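# Budgeting for a second two-arm station

Start with the station you already have. Write down every part of it that cost money, including the parts that came out of someone else's budget.

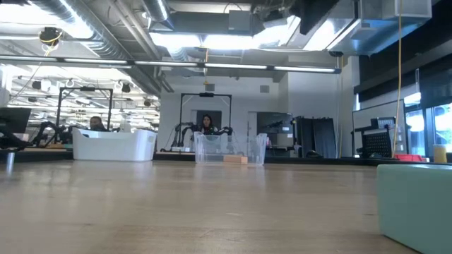

The arms are the easy line. You will have a quote for those. The lines people miss are the smaller ones, so go through them in this order.

1. **Frame and table.** Price the gantry and the tabletop together. Prulteck sells them as a set, and the set ships in 6 weeks.
2. **Power and data.** Measure the drop from the ceiling before you order cable. Darmawan Teoh did our first station from a floor plan and had to reorder.
3. **Props.** Bins, tubs and blocks wear out or wander off. We put $80 per station per quarter on this line.
4. **Spares.** Hold one gripper set for every two stations. Ours cost $265 from Vudora.
5. **Operator time.** Put this on its own sheet. We plan 480 hours per station per year, and it passes the cost of the arms before the second year is out.

Next, check the floor. Leave room for a chair behind the arms and a clear path past it – the operator gets up often. If two stations share a room, decide now who schedules them. Graça Teixeira keeps ours on one calendar.

Send the finished sheet to purchasing with the quotes attached. Ask for the arms and the spares on the same order, as Vudora charges freight per shipment. Orders placed after September go into the next budget year.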